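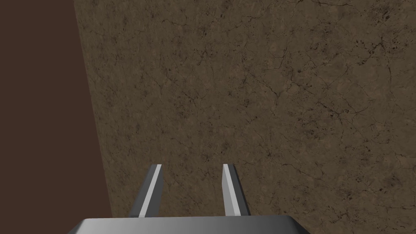
Page 3

Kekevis Reading Fund
Progress report on the Tarnik evening literacy classes, spring term to July

The grant paid for two classes, one in Tarnik and one in Gavine, plus books and a part-time tutor. Both classes ran. Whether they did what the proposal said they would is harder to answer, and I would ask the fund to read the numbers below with some care.

Enrollment reached 20 in Tarnik. The proposal counts anyone who signs up as a learner reached, and I don't think it should. By the last month, the regular group was closer to half that. Gavine started late and lost five evenings to a double booking at the hall.
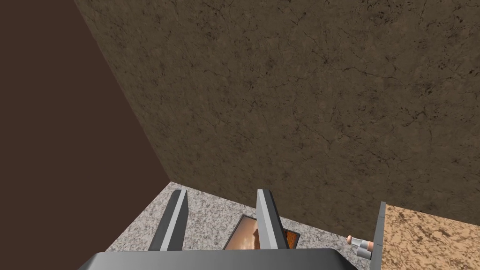

The placement test is my other worry. Learners took the same test at the start and the end, with the same passages, so some of the gain is plain memory. Ruwan Weerasinghe has written new passages for the fall. Until those are used, I would not quote the score gains to anyone.

Spending is on track. Books came to $490, a little under plan – mostly used copies.

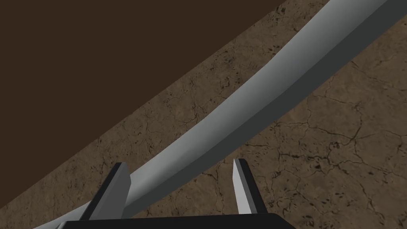 Tarnik, spring term.

Three learners have asked to move on to the Teoh certificate course. The proposal predicted more, but gave no basis for its figure, and I could not find one in our files.

We had also planned to pair learners with reading partners. I had doubts about this from the start, and the sign-up sheet hasn't changed my mind. 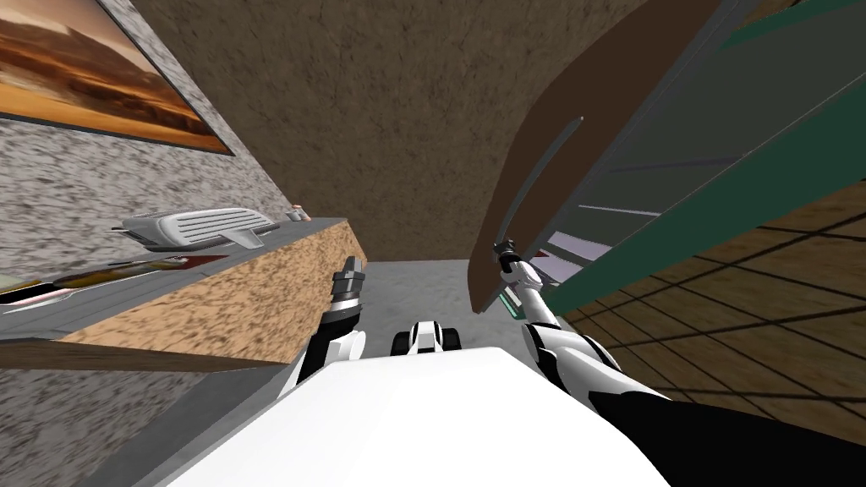

Puspita Lumbantobing disagrees: the pairs that did meet kept meeting, she says, and the sheet went up far too late for anyone to judge the idea on it.

I accept the point about timing. We will post the sheet in the first week of the fall term and report the number of pairs that meet, with sign-ups listed separately.

Nabila Tambunan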